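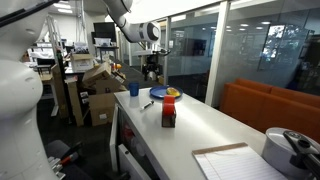
Según Detlef Brandes, el brazo no perdía precisión de golpe, la perdía a lo largo de la mañana, y por eso las comprobaciones hechas a primera hora salían siempre bien. Su observación, recogida en el cuaderno de incidencias de la celda, cambió el orden en que hacíamos la puesta a punto y es el punto de partida de esta sección.

3.2 Preparación y mantenimiento de la celda

Figura 2. Celda de manipulación sobre encimera. Brazo blanco suspendido sobre la zona de trabajo; en la encimera, vaso y plato azules, objeto amarillo con forma de plátano, rotulador, dispensador de cinta roja, bloc de notas y olla con tapa. Al fondo, un segundo brazo con pinza negra sobre soporte blanco.

La celda se montó en una sala de uso compartido del laboratorio Kasport, con paredes de cristal y luz natural. No se aisló el espacio con paneles. La tarea de referencia consiste en recoger un objeto de la encimera (figura 2) y dejarlo en una posición indicada, y los objetos se cambian de sitio entre ensayos siguiendo una lista generada de antemano. El segundo brazo no interviene en los experimentos de este trabajo y permanece sin alimentación durante las sesiones.

El control se ejecuta con el paquete Skanero, sin modificaciones en el planificador de trayectorias. La única adaptación propia es un módulo de registro, Zendlow, que guarda las corrientes de cada articulación, la temperatura de los accionamientos y el error de posición en el punto de control. Los registros se revisan al cierre de cada sesión y se archivan junto con la versión de los parámetros utilizados.

En la primera configuración, la calibración se hacía una sola vez, al encender. El procedimiento era el habitual: referencia de las articulaciones, toque de cuatro puntos fijos en la encimera y ajuste del plano de trabajo por mínimos cuadrados. Con este método el error inicial era aceptable, pero crecía durante la sesión y al cabo de 315 ciclos el brazo cerraba ya sobre el borde de los objetos pequeños. Al principio se atribuyó el problema a la encimera, que no está anclada al suelo. Se midió su posición antes y después de tres sesiones y no se encontró desplazamiento.

La revisión de los registros apuntó a la muñeca. La deriva aparecía casi por completo en la última articulación y seguía la curva de temperatura de su accionamiento. Urho Vainio desmontó la tapa de la muñeca y encontró dos tornillos de la brida por debajo del par indicado en la hoja de montaje, además de un cable de señal que rozaba con el alojamiento en los giros largos. Se sustituyó el cable, se limpiaron las superficies de contacto y se volvió a montar la brida con tornillería nueva, apretada en cruz y en dos pasadas. El adaptador, fabricado por Buschmann, no presentaba marcas y se conservó.

Después de la reparación se fijó la rutina que se aplicó en el resto del estudio. Antes de calibrar, el brazo ejecuta 79 ciclos en vacío a velocidad reducida, con lo que los accionamientos llegan a una temperatura estable. A continuación se tocan los cuatro puntos y se calcula el plano. La comprobación se repite a mitad de sesión - sin recalibrar, salvo que el error supere el umbral - y otra vez al final. Cada 600 ciclos se revisa el par de la brida, se inspecciona el recorrido del cable y se limpia la pinza con un paño sin pelusa.

Dos detalles prácticos no figuran en la documentación y conviene anotarlos. El primero es que la llave dinamométrica debe entrar por el lado opuesto al conector; por el otro lado no queda recta y la lectura es baja. El segundo se refiere al paro de emergencia: tras rearmarlo, Skanero recupera la última calibración guardada, que puede ser la de la sesión anterior. En octubre se perdió así una tarde de ensayos, descartados después del análisis. Desde entonces el arranque exige confirmar la hora de la calibración cargada.

Con la rutina nueva se realizaron 6 sesiones completas y en ninguna se superó el umbral en la comprobación intermedia. Queda sin resolver un pequeño salto en la segunda articulación al invertir el sentido de giro. Es repetible y no afecta a la recogida, aunque sí a las medidas de contacto que se presentan en la sección 4, donde se corrige por software.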